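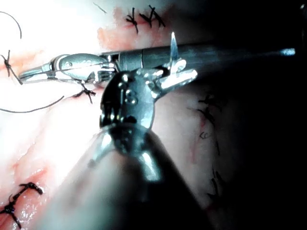 Hospital wants a deposit before my hernia surgery -- do I have to pay it up front?

Search the help pages Enter keyword Go

porchswing_knitter

Hi all, first time posting so go easy on me! I'm having a hernia fixed at Sastry Regional next month and I thought I had the money side figured out. I have the Numen plan through my job, I called them back in the spring, they said the surgeon and the hospital are both in network, great. Then last week a woman from the hospital's billing office called while I was in the grocery store and told me I need to pay over 2,000 dollars before the day of surgery. She called it an "estimated patient responsibility deposit." I was standing there with a melon in my hand and just said okay, because what else do you say.

I can do maybe 600 right now. The rest would have to go on a credit card, and I only just got that thing paid down from the car. My deductible is mostly met already (I had an MRI in February, plus physical therapy) so I don't even see how they got to that number.

Is this normal? Can they cancel me if I don't pay? And will I get it back if it's too much? I have to call them by August.

gravelroadgary

Yes its normal. They all do it now. My wife paid hers and we got some back like four months later. Just pay it and save yourself the headache.

tuesdaysoup

I'm going to disagree with the answer above me, at least the "just pay it" part! I did medical billing for years (not at Sastry, a much smaller place) and what they gave you over the phone is an estimate. Estimates get run by software off whatever your insurance showed on the day somebody pulled it up. If your MRI claim hadn't been processed yet when they looked, their screen would still show most of your deductible as unpaid. I saw that one constantly.

So call Numen first. Ask exactly how much of your deductible is left as of today and what your coinsurance is for outpatient surgery. Write down the time of the call and the reference number. Then call the hospital back and ask them to run the estimate again, and ask for it in writing, with the procedure code on it. Don't argue about the first number, just ask for a new one. The people on the phone are mostly nice and mostly rushed.

If the new number is still more than you can do, say the words "payment plan." Say them early. Offer what you can pay now, and don't offer your whole 600 if you need groceries and gas that week. Plenty of places will take a piece up front and bill you the rest with no interest, which beats a credit card by a mile. Also ask for the financial assistance form even if you think you make too much -- the cutoffs are higher than people expect at some hospitals, and filling it out is free.

As for canceling you, a hospital can sometimes postpone a scheduled surgery over money, so please don't ignore the calls. Get whatever you agree on in an email.

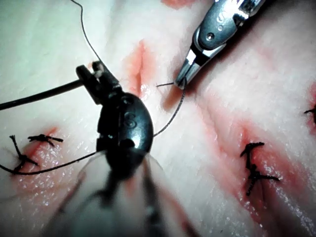
Tultulstead, August

porchswing_knitter

Coming back with an update for anybody who finds this later! I did what tuesdaysoup said and called Numen on my lunch break. The MRI had gone through but two of the therapy visits hadn't, so I waited until those showed up and then called the hospital. New estimate: 315 dollars. I made her say it 2 times. I have it in an email now and I paid it out of checking.

The anesthesia group bills separately, so there's still that to come, and I haven't gotten a straight answer on how much. Also my pain medicine has to come from the Trinis pharmacy across town or the plan won't cover it, so if you have Numen, check that before you're sore and sitting in a drive-through. If anyone has dealt with the anesthesia bill, I'd love to hear what you paid.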